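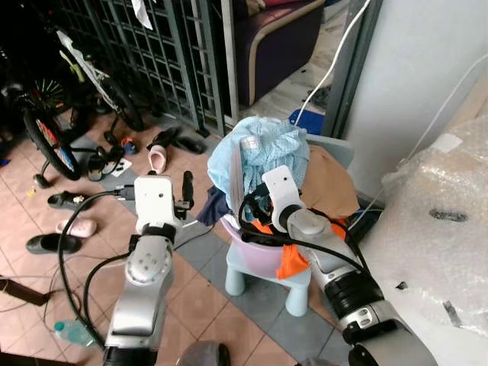 3. Sorting and loading

Most top-loader guides begin with the dial. We think the dial is the least of it, and that the majority of bad washes are decided before the lid goes up. Get the clothes off the floor and up to where your hands are. A low plastic stool with a basin on it, like the pink one with the light-blue patterned piece on top, does the job as well as any sorting trolley we were asked to try for the Kiều household guide. Notice the orange cloth hanging down the front of the basin. A strong colour like that should be the first thing out of the heap, whatever the detergent packet promises about dyes.

3.1 Before you start

You will need a basin, something stable to stand it on, and a second container for whatever you pull out. The Buvivent three-bag sorter is sold as a replacement for all of this. We used one for 30 loads and went back to basins.

1. Clear the floor where you will be standing. Shoes, drink bottles and small toys all end up underfoot once your arms are full.

2. Set the stool flat on the tiles and press down on it with one hand. If it rocks, move it.

3. Put the basin on the stool. Don't fill it above the rim if you can help it. A heaped basin sheds socks, and they go behind things.

4. Take out strong colours first: orange, red, anything new and dark. Navy is the one people argue about. Tài Doãn, who tested the first draft of this section, washes navy with everything and says it has never run. We have seen his towels and would still keep it separate.

5. Check pockets. Turn them right out.

6. Fasten zips and hooks. Straps should be tied or put in a net bag. Several labels claim a garment is "tangle free". Treat this as advertising.

NOTE: A garment that feels dry on top of the heap may be damp underneath. Sort damp items out and wash them that day.

3.2 Checking the machine

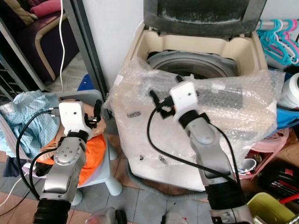

7. Lift the lid until it stays up by itself. If it drops back, do not prop it with a stick or a bottle. Have the hinge looked at.

8. Wipe the underside of the lid with a damp cloth. Manufacturers tend to leave this out of their cleaning tables, and dust there falls straight onto the wash.

9. Look into the drum and feel around the bottom for coins and hair clips. A torch helps.

10. Follow the drain hose along its whole length by eye. It should lie in an easy curve with no kink, and nothing should be standing on it.

CAUTION: Plastic film and bubble wrap must be clear of the opening, the lid and the controls before the machine is switched on. We have read the advice that a plastic cover "protects the panel during use". We could find no reason to believe it, and a loose sheet can be drawn into a moving drum.

CAUTION: Unplug the machine before reaching under or behind it.

3.3 Sheets and other large pieces

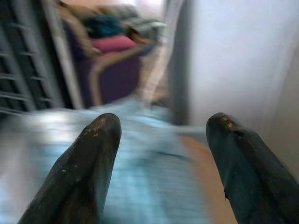
Photo: Quyên Bạch

Sheets cause more trouble than their weight suggests. A light blue sheet looks harmless beside a pair of jeans, but it will wrap itself around everything smaller and come out as a rope.

11. Wash sheets with other sheets, or alone.

12. Feed each one in loosely around the drum, a bit at a time. Don't drop it in folded.

13. Leave a hand's width between the top of the load and the rim. Capacity figures printed on the front of a machine are generous, in our view, and we have never got a good rinse at the stated maximum.

NOTE: The Gudard wash ball, which several readers wrote in to recommend, made no difference to sheets that we could see or feel. It was noisy.

3.4 Moving the load across

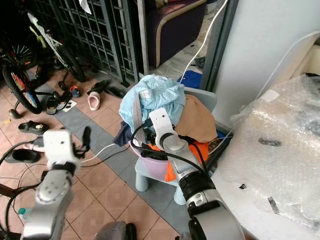 Fig. 4. Basin on the stool, with the gray strap down the front and the orange cloth near the bottom right.

14. Keep the stool close enough that you can reach both basin and drum without walking.

15. Lift a few pieces at a time. Shake each one open over the basin before it goes in.

16. Lift straps by the end and make sure nothing is hooked around them.

17. When the basin looks empty, tip it toward you and check. Then check the floor behind the stool, where cloths like to land.

18. Close the lid and choose the shortest cycle that suits the dirtiest thing in the drum. We are doubtful about "intensive" programs for everyday clothes. They wear out collars.

If the machine stops with water still in it, go to section 5 before pressing anything else. Restarting it three or four times in hope is a popular method and we can't recommend it.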